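Tins talk, Venbridge, Tue 30 November
20 mins + questions. Lwazi has the clicker. Water!!

Start without hello, straight in: who here has a tin at the back of the cupboard older than their youngest child? Hands up. Wait for it. Mine was chestnuts.

Who I am, quick. Obed Kyei, run the dry store at Majali, lunches for 273 people on a full day. Thanks Essam for asking me. Don't do the van story (Sena will be in the room).

Slide 2 - why tins
Cheap, stack well, no fridge. Kitchen at Astbridge lost its freezer in February, fed everyone out of tins until the new one came. Carrots, beans, tomatoes, pears. Say people liked the pears.
Don't get dragged into fresh v tinned, come back to it at the end if asked.

Slide 3 - the date on the tin
Best before is about quality. Use by is the other one. Ask the room which is which, let them argue a bit.
Dents: small one on the side, fine. On the seam, bin. Bulging, bin, don't open it to have a look. Rust that wipes off ok, rust that doesnt, bin.

Slide 4 - shelves
Old to the front, new behind. Everyone knows it, we all stop doing it by Thursday.
Label facing out. Marker pen, month and year on the lid, BIG.
Our count last year: roughly 1000 tins on the shelves, 70 of them out of date. Pause here. Kojo's face when he saw the list, keep that short.
Heavy stuff waist height. Not top shelf, had words about this.

Slide 5 - read the label from a distance
Point is the name. If you can't read it standing back from the shelf you'll pick up the wrong one when its busy. Carrots do it well, words on a slanting band, picture of the thing itself.

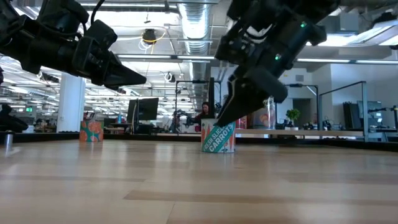
Slide 5: "Fresh sliced carrots", big white letters on teal.

Ask: who could tell what it was before they read it? Orange carrots all over, so most of them.
Then the small silver metal cylinder, front left. What would you write on it? Take two or three anwers, move on.

Slide 6 - using them up
Drain, rinse if salty, in at the end so they don't go to mush. Carrot and cumin soup, 90 portions, recipe on the Porevo handout. Handouts by the door, NOT before the talk or they'll read them all through it.

If time: swap shelf idea. If no time skip to questions.

Questions. Essam is chairing. Finish by ten to, they need the room.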